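Emimau Dritgate travel neck pillow, pink

Product code DRG 28 P
Category: Soft goods > Travel and rest

The Dritgate is a U-shaped neck pillow for seated use in coaches, trains and aircraft, and for reading in bed. It supports the head at both sides and at the back of the neck. The two ends are rounded and lie close together at the front, leaving a narrow gap when the pillow is laid flat. The gap opens under light hand pressure and closes again when released.

Construction

Cover: knitted polyester, pink, removable, closed with a concealed zip on the outer edge.
Filling: hollow polyester fibre in an inner bag. The inner bag is sewn shut and is not intended to be opened.
Width across the outside of the curve: 28 cm.
Fill weight: 200 g.
Fastening: none.

The filling is heavier at the sides than at the back. This keeps the back section thin enough to sit against a fixed headrest without pushing the head forward. Users who prefer more height at the back should look at the Crenshaw, which has an even fill and a front toggle.

Fitting

Place the pillow on the shoulders with the opening at the front. For sleeping against a window, turn it so that the opening faces away from the glass. It may also be worn with the opening at the back, for users whose head drops forward.

Care

Cover: machine wash at 60 degrees, normal spin. Wash with similar colours for the first two washes. Do not bleach. Line dry or tumble dry on low.
Inner bag: hand wash only, lukewarm water. Press out the water and dry flat. Drying takes up to two days indoors.
Do not iron either part.

After long compression the fibre may form lumps. Pull these apart by hand through the inner bag and leave the pillow uncovered overnight.

Storage

Store flat or on its side. It can be kept with quilts, fleece and other bedding provided no heavy item rests on the curve. Keep lotion and soap bottles closed when they are stored alongside, as oils mark the cover and may not wash out at the first attempt.

Ordering

Supplied singly or in cartons of 100. Spare covers are sold separately under code DRG 28 C and fit all Dritgate pillows made since the change of zip in July. Older pillows take the Plenham cover.

Trade enquiries: Custódio Marinho
Spares and returns: Sofia Antunes
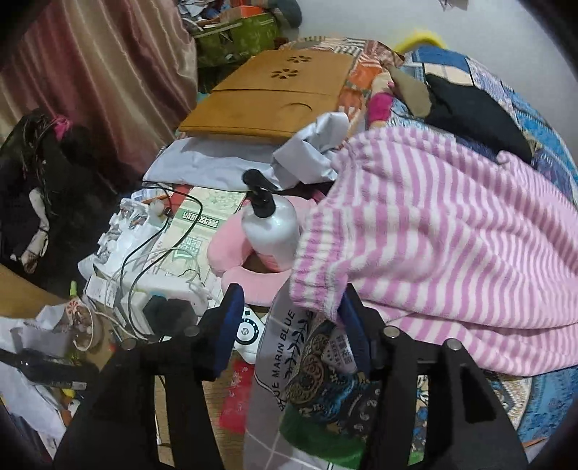 Dritgate neck pillow, pink, with a white pump bottle, striped fleece and patchwork bedding.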